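Notebook – handheld collection, house rules, March

Morning, 11:00

Finally sitting down to write up the good-practice sheet for the bedroom set. Forkari has had a draft going since the Cerkov sessions and it's full of gaps, so I'm going through it with the things themselves on the bed and fixing it as I go. I love this part of the job! You read a rule you wrote yourself, try to follow it, and find out it means three different things.

The task is the snack sort: packets into the green tray, kettle stays put. Simple on paper. The draft has 11 rules for it and I'd say four of them are fine as they stand.

Rule 1, start state. The draft says "objects placed naturally next to the container." Naturally according to whom? If I lay things out they end up in a grid, every time, I can't help it. New wording: all packets outside the tray, on the bedspread, in a loose cluster on one side of the kettle, no two clusters alike from one episode to the next. Overlaps are fine. Upside-down labels are fine and I want more of them. The tray starts empty and the jaws start open.

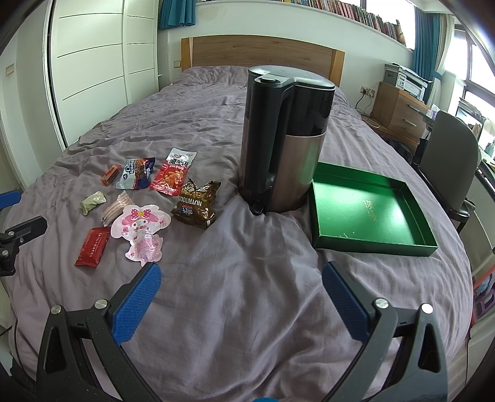
Rule 2, soft surfaces

This is the one I'm most excited about. Our old sheet was written for tables and says "smooth the surface before each take." On a bed that's terrible advice. You spend half a minute pulling the cover flat, and then you've got a bed that looks like no bed anywhere. The folds are the interesting bit – a small wrapped candy in a crease is a completely different grasp from the same candy on a desk.

So: leave the creases. Don't smooth between episodes, don't build ridges on purpose either. Only reset the cover if the kettle won't stand by itself. Gaber's checklist wants a photo of the surface before every take, and I'd drop that, the first second of the recording already has it.

Rule 3, the kettle

Empty, unplugged, no base plate, no cord. I want this one in capitals at the top of the sheet even though everybody here knows it. The sheet travels further than we do. The kettle is there as an obstacle and the instruction for it is "do not touch, do not move." If it tips, finish the episode and mark it as contact. Please don't delete those! A clean set with no bumps in it is a set I don't trust.

Open point: does brushing the handle with the outside of a finger count as contact? I say yes. The Ilari guide only counts it if the object shifts. Leaving both readings in the draft with a question mark.

Rule 4, what counts as placed

Longest argument with myself of the day. Draft says "object in container." A long sachet resting on the rim with half of it hanging out, is that in? I've gone with: whole packet inside the raised edges, resting by itself, jaws open and clear. It doesn't need to lie flat, it can lie on another packet, it can face any way up. 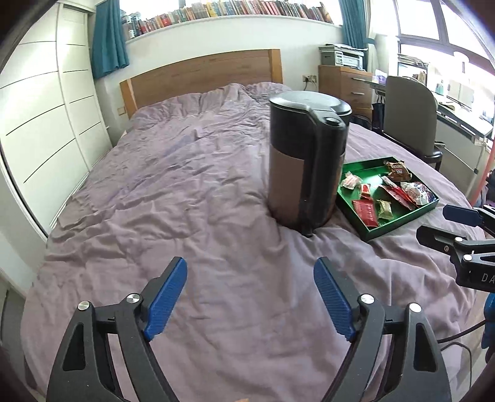
And clear means properly clear, both fingers open and away from the tray before you stop recording. I watched back a batch from the last set where the operator stopped at the moment of release, and on those you can't tell a finished placement from one that's about to slide off. Two extra seconds at the end fixes it. I've put "hold open, 2 s" as its own line so it doesn't get buried.

The tray may sit at a tilt, since the cover gives under it. Don't level it. Don't push it back to where it started.

Rule 5, order of pickup

Free. The draft had smallest first and I really don't see the point. Operators who get to choose move better, and the variety comes along for nothing. Only ask is that you don't use the same order all session.

Rule 6, two hands

One gripper works, the other stays back from the tray unless the task card says bimanual. Keep the cable out from under the packets and off the tray. If it drifts into the work area between takes, move it before the next one starts.

Rule 7, the room

Curtains as found. Daylight as found. Note down bright, mixed or dim in the log, no lux numbers, we never used them. Papers and screens in the background: check them before the session for anything personal, and put it away. The old sheet had this at the very end and it should come before anything gets recorded, so it's moving up to the prep section.

Numbers for the log

279 episodes in the old table set, some 100 of them missing a proper end state. That's the figure I want to bring down and I think rule 4 does most of it.

To do
– retype rules 1 to 7, merge 8 and 9 (both are about dropped packets, and they disagree)
– ask Cerkov for their wording on contact
– relabel a handful of old episodes with the new rule 4 and see how many flip
– finger pads: add "wipe before session" to prep
– rules 10 and 11, naming and upload, leave for tomorrow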